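Trirley Community Help > Cells and Fixtures > Handling rules

Two-arm cell, artificial flowers: what belongs in the written handling rules?

Posted by Hammad Orakzai, 24 December 2020

I am writing the handling rules for a two-arm cell at Minhas. The task is placing fabric roses and loose leaf sprigs. Each arm has a two-finger gripper and a wrist camera, and a fixed camera covers the table. Our risk assessment is done and is a separate document. What I lack is a rule set for the part itself: where to grip, how close the wrist camera may come, and what may lie on the table during a cycle.

The draft says "grip the flower securely and avoid damage." An operator can't check that. The point I find hardest to word is the zone under the bloom, where leaves and petals meet.
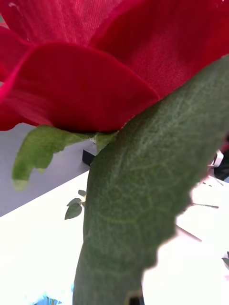
Wrist camera view, leaf against the underside of the bloom.

The controller runs Vorkelura 4 and logs every gripper command, so limits can be tied to the log if someone suggests sensible ones. I am not looking for a general safety lecture.

Dale MacLeod

Split it into three sections: grip, table, camera. Write each rule so that a second person can mark it pass or fail without asking you.

Grip. Name the stem as the only permitted contact area and give a minimum distance from the base of the bloom, measured on your own parts. Fabric petals crease and the crease stays. State the closing force as a number with a unit. Don't copy one from another cell — stem cores differ between suppliers, and so do finger pads.

Table. Define a clear zone below any held stem. Sprigs may lie on the table only in marked positions, and each position needs an entry in the work instruction. Two sections butted together leave a seam, so keep marked positions off it. Cables get their own line: no cable on the table surface inside the reach of either gripper.
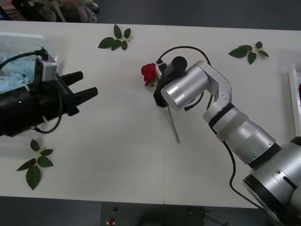 Both arms over the table, rose held in the right-hand gripper, sprigs lying flat.

Only one arm enters the shared area while the other holds a part, unless a handover is programmed. Write the handover as its own procedure, with the release condition spelled out. "Other arm has it" is not a release condition.

Camera. Set a minimum working distance for inspection and a separate one for approach. At very short range the bloom fills the view and you lose the stem, so a close view should never be the only input for a grip decision. Use it for weave, lint and petal edges. 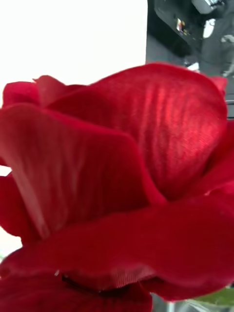 Petal weave at close range.

For the log, we keep the last 500 cycles per arm and review 100 of them each October. Record the rule revision with each cycle. Without it the review is close to useless.

Fudamer user 865

We just put tape on the table where things go and it's fine. Also check your lighting. White table plus overhead light blows out the exposure and then the leaf edges are hard to pick up. We went to a gray mat.

Hammad Orakzai

Thanks both. I will use the three sections. Dale, do you treat a sprig that has moved off its mark as a stop or as a warning?

Dale MacLeod

Stop if it is inside the clear zone. Otherwise a warning, and correct it before the next cycle starts. Put both cases in the same table in the document so they are read together.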